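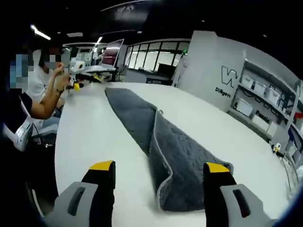

Which finger pads for soft, quilted things? I've been comparing hand-held grippers for a few weeks now and I've got myself into a muddle, so I thought I'd ask people who have done this for longer than I have. We're trying out two sets of fingers, the Stiltix ones and the Akpan ones, and almost everything on our list is fabric: tea towels, a couple of cushions, and the charcoal-grey quilted blanket with the lighter piped edge that has become the bane of my afternoons. The jaws have yellow tips, and the question really is what those tips ought to be made of and how wide I should let them open before I go in for a fold.

Let me explain what goes wrong. If I come at the piping straight on, with one jaw either side of it, I get a decent hold about half the time. If I come at it from above, where the blanket is already partly folded over on itself, the jaws tend to take both layers, and then the whole fold comes along for the ride. The Akpan pads are softer and hold on beautifully once they've got something, but they seem to drag the stitching as they close. The Stiltix pads are firmer and let go more cleanly, but they skate over the quilting unless I press down harder than I'd like to (there's a table underneath, and I don't want to be grinding the tips into it all day).

We have done 300 grasps with each set so far, same blanket, same table. I was planning to go up to 500 each before deciding, but if there's something daft about the way I'm doing it I would much rather hear it now! The camera side is fine, by the way – we can see the tips well enough the whole way through the close. Any advice gratefully received, and apologies for going on a bit.

2 answers

Answer from Haruna Sakai, 28 December 2023

Hello, and no need to apologise, I went on at much greater length when I first asked about this sort of thing. I spent most of last winter on bedding and towels with the Corville fingers, which are near enough the same shape as the Stiltix ones, and a lot of what you describe sounds very familiar.

I would leave the pads alone for a day and look at the opening first. People new to cloth nearly always start too wide (I certainly did). With the jaws wide open you have a long way to travel before anything touches, and the fabric has time to bunch up and shift. Try starting with a gap only a little bigger than the thickness you want to pick up, and come down at a slant so that one tip reaches the table slightly before the other. The first tip tucks in under the edge and the second one closes on to it. It takes a bit of practice, and your wrist will feel silly for the first hour or so, but on piped edges it made more difference for us than any change of material.

As for the two layers problem, I don't think any pad will sort that out for you. If the top layer is lying flat on the bottom one, go for the ridge of the fold and pinch across it, then lift a little way and have a look before you commit. If you only want the top layer, you need a loose edge or a corner to go at. Does your blanket have a loop or a tag anywhere? Do leave that out of your counts if so, since it is far too easy to hook and it will flatter whichever set happens to catch it more often.

On the pads themselves, softer ones do drag. We ended up with something in between, a soft backing with a thin, firmer skin on top, cut by hand and stuck on. They wear, mind you. Ours lasted 1078 closes on towelling before the skin started to lift at one corner, and we only know that because the controller was keeping count. I'd write down when you change them, and I'd start both sets on fresh pads before comparing anything, or you'll be comparing a new one with a tired one and never know it.

And I would mix up the order, if you aren't doing so already. We did all of one set and then all of the other, and by the second lot I had simply got better at it, so the whole thing had to be done again in February. I'm still a bit cross about that.

Happy to look at your numbers if you want to post them – a plain list of hits, misses and double layers would do.

Answer from hitetti_user

We use Hitetti. Soft pads, never had an issue with blankets. 3000 picks or so I think, on the same pair. Wipe them down every now and then, they go shiny with lint and then they slip.

Comment from the person who asked

Thank you both, that's really helpful. I'm embarrassed to say we did do all the Stiltix ones first and then all the Akpan ones, so I suspect I know what I'm doing next week. There is a little metal loop on the edge of the blanket, and yes, I have been counting it. I tried the slanted approach this morning with a narrower opening and got the piping four times running with the firm pads, then lost it completely on the fifth, so clearly I need the practice. Haruna, what did you use to stick the skin on? Mine peels if I so much as look at it.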